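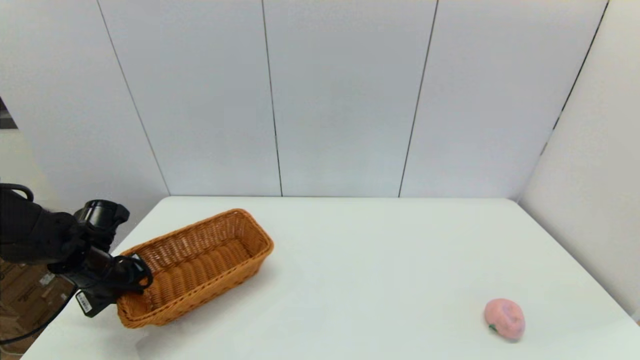
Wicker basket, white table

From: Iolanda Leite
To: Groltton Basketry and Chair Seating list
Subject: Re: Soaking times, and what to do with old brittle baskets

On Sunday, Thambiah wrote:

> I have been given a box of old baskets from a house clearance and most of
> them are very dry. Two have cracked rims and one has a base that crackles
> when I press on it. I was told to soak the lot in the bath overnight and
> then reshape them. Somebody else told me never to put a finished basket in
> water at all. Which is it? Also, is it worth oiling them afterward? I have
> a tin of linseed and don't mind using it up.
>
> Also does anyone know if Brument still sells buff willow in small bundles?

Neither one, in my experience. Overnight is too long for a finished basket, and keeping it dry forever means it goes on getting more brittle until a rod snaps when you pick it up.

What I do depends on what it's made of. For willow, with or without bark, I take it outside, brush out the dust with an old paintbrush, and wet it all over with a hose or a spray bottle. Then I wrap it in a damp towel and leave it for a few hours. If it still creaks when I press on it, I wet it again and give it another hour. After that it will take a little reshaping. Push it slowly, and stop if you hear a tick. To hold the shape while it dries I tie it with cotton tape or put a block of wood inside.

Round cane (the reed that most cheap imports are made from) soaks up water much faster. Ten minutes in lukewarm water is plenty. Leave it in longer and it goes hairy, and no amount of singeing will tidy it up completely.

Rush and seagrass I only mist. They can go moldy at the core while the outside feels dry.

Do not soak anything that is painted or varnished, or that has a plywood base. The base will come apart in layers. The same goes for baskets with metal tacks or staples in the rim, as you get black stains around each one that don't come out. Check under the rim wrapping before you start, they are often hidden there.

Dry them in moving air and out of the sun. I hang mine from the clothesline pole in the garage with the door open. In August they are done in a day and a half. In winter it can take most of a week, and I don't put them near the heater.

On the linseed: I would leave it in the tin. Raw linseed stays tacky for weeks and collects dust, and boiled linseed turns light willow orange. It also goes dark in patches where the rods are more porous. If you do use it on something, hang the rags out flat to dry outdoors before you throw them away, because balled up they can catch fire. A willow basket that gets a wetting once or twice a year doesn't need oil.

For the cracked rims, it matters whether the crack is in the border rods or only in the wrapping. Wrapping is easy. Cut back to sound cane on each side, tuck the new end under three or four turns, and wrap over it. A broken border rod means slipping a new one alongside the stub, and you want it at the same thickness and soaked properly. New brown willow needs about a day of soaking per foot of length, which surprises people who have only worked with cane.

The base that crackles may just be dry. Wet it first and press again. If it still crackles, look for woodworm holes, and look underneath for fresh powder. A wormy one should go in a sealed bag in a chest freezer for two weeks, well away from the others. Our list archive has a long thread on this, message 384 and the replies, with a good deal of argument about temperature.

As for Brument, they do still sell buff, but the last time I ordered the smallest bundle was 32 rods and they would not mix lengths. I ended up splitting an order with Hilton, who wanted the four foot. If you only need enough for two rims I can spare you a handful. Send me your address off list.

One other thing, for everyone. The old seating chart (message 2392) has a mistake in the binder cane sizes. The 5 mm and 6 mm lines are swapped. I have corrected my own copy and will post it when I've checked the rest against what I have in the drawer.

Iolanda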